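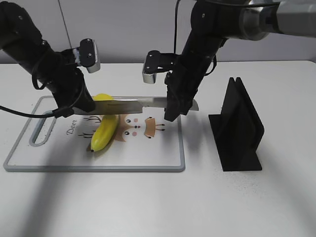 Minutes No. 44, page 3

**Zustdale test kitchen – cutting station review**
April 24, 2022

**1. Previous minutes**
Minutes No. 43 accepted without changes.

**2. Cutting board**
The white board with the gray rim and the deer print stays at the station. Azevedo asked for a plain board, as the print makes small scraps hard to spot. Nukent will quote for one of the same size. The handle slot is to remain on the left.

**3. Knife**
The large kitchen knife was discussed. Curkik considers the blade longer than soft fruit calls for – a shorter one will be tried on bananas first. Sharpening interval unchanged.

**4. Fruit**
Bananas are to be laid lengthwise under the blade, one at a time. Order 206 covers supply until July. Overripe fruit goes to the compost bin and is entered on the waste sheet.

**5. Cleaning**
Board to be washed after each session and dried upright. The table is wiped last.

**6. Actions**
- Nukent: quote for plain board, ref. 222
- Curkik: shorter knife
- Azevedo: revised waste sheet

Next meeting to be set by Zustdale.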